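Speaker notes: Gripper Comparison, Plunico and Drodent Fingers on One Arm
Kivero Handling Laboratory, internal seminar, 20th July

Slide 1. Welcome the audience and state the scope. The talk covers two finger sets, tested on the same arm with the same Kiiskinen controller. Arm selection is outside the scope and will be taken up separately.

Slide 2. Test plan. Each finger set was given 200 grasps on whole fruit. The remaining 28 of the 428 recorded grasps were calibration runs and are left out of the results. Closing force was set at 16 newtons for both sets. Mention that the force setting was agreed in March and was kept for the full series.

Slide 3. Wrist camera view. Pause on this slide. Ask the audience to look at where the fingertips meet the sides of the apple, and at how much of the skin stays in view between them.
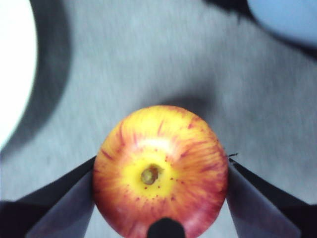

Speaking for the controls group, the fixed closing force is the weak point of this plan. A soft finger and a stiff finger do not load the fruit in the same way at the same setting, and we would ask that the next series step the force up from a low value for each set. We would also like the controller logs released with the results.

Slide 4. Response to the above comment, received with the draft slides. Accept the point on force. The logs will be placed on the shared drive after the talk. Do not open a discussion of finger stiffness at this stage; it is covered on slide 6.

Slide 5. Results. The Drodent set dropped 5 fruit and the Plunico set dropped 16. Read both numbers aloud, as the chart labels are small. State that bruising was not measured.

Slide 6. Stiffness. The Plunico fingers are the stiffer of the two. Explain that the drops were logged during the lift and that the cause of each one has not been reviewed.

Slide 7. Next steps. Repeat the series with stepped force, same arm, same camera position. Pears will be added if the supply allows. Take questions and leave the test plan on the screen.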